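Skolthorpe mitten drive passes 1000 pairs with weeks to spare

Skolthorpe's winter knitting drive has blown past its goal of 1000 pairs of mittens, and the needles are still going! The last pairs needed came in on October 21, 2020, well ahead of the first hard frost, and knitters across town say they have no plans to stop.

The drive started in April, when Jairo Escobar put up a note in the window of his yarn shop on Cedell Street asking if anyone had leftover wool and a free evening. He hoped for 200 pairs. By the middle of summer he had cleared two shelves of sock yarn to make space for the bags coming through the door, and his back room had turned into a sorting station full of hats, scarves, mittens and one very long thing that may be a scarf or may be a blanket (it was warm, so it went in the pile).

"I thought we'd get a few bags from the regulars," Escobar said. "Then people I had never met were stopping me at the gas station to ask what size thumbs we needed."

Much of the knitting has been done at home this year, on porches and on couches, with patterns passed along by mail and by phone. Gray and white have been the favorite colors by a mile, partly thanks to a big gift of undyed wool from the Grabowska farm north of town, where the sheep come in just those shades.
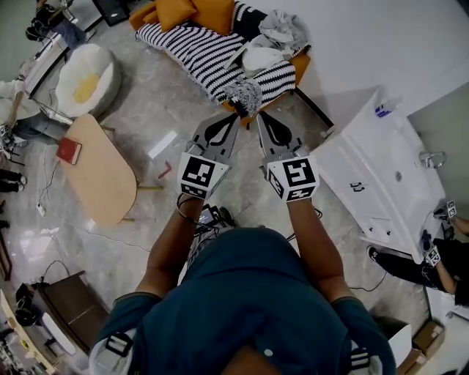

A fuzzy gray-and-white knit at the edge of the couch.

The Grabowska wool is a story of its own. The farm has been in the valley since 1853, and its fleece used to go to the old Flunus mill down by the river, where it was spun into the heavy yarn that older residents still call "mill gray." The mill stopped spinning long ago, but its pattern books were saved, and the library has kept them in a flat drawer on the second floor ever since. When the drive got going, the library copied the mitten pages and handed them out free at the curb.

And what patterns they are! The Flunus mitten has a long ribbed cuff that tucks up under a coat sleeve, a thumb set a little toward the palm, and a double layer across the knuckles for anyone who has to shovel. It takes longer than a plain mitten, and the thumb has made more than one good knitter say a bad word. Over the summer the shop ran a telephone help line for it on Tuesday-style "thumb nights," with Escobar reading the tricky rows out loud as many times as a caller liked.

Knitters who have tried both the old pattern and a modern one say the old one wins on warmth. It uses more yarn, though, so the plain version has been the better choice for children's sizes, which get lost on the bus anyway.

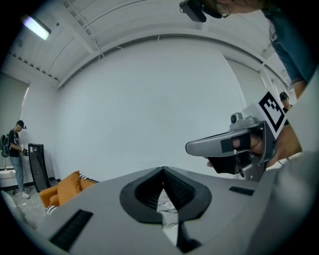 Finished pieces still need a wash before they go out, and the shop would love help with that part. Cool water, a drop of mild soap, a gentle squeeze in a towel and a flat place to dry are all it takes. Please don't wring them! Undyed wool can be hard to judge for color once it is clean, so lay each piece on something plain before you match it with a partner. A pale gray cloth, like the one visible here through the dark opening, makes a fine backing for the cream and charcoal yarns, while the lightest grays show up better against a navy towel. Pairs should be joined at the cuff with a loose stitch of bright thread, never a pin.

The mittens will go to the schools first, then to the food pantry and the night shelter on Cedell Street. Hats and scarves are being bagged by size and will follow as soon as the labels are done. Anything that comes in after that will be kept for the spring, which in Skolthorpe can be every bit as cold as the winter.

Wool, finished knits and copies of the Flunus pattern can all be dropped off or picked up at the shop during regular hours. Large adult sizes are the ones most needed now, in any color at all.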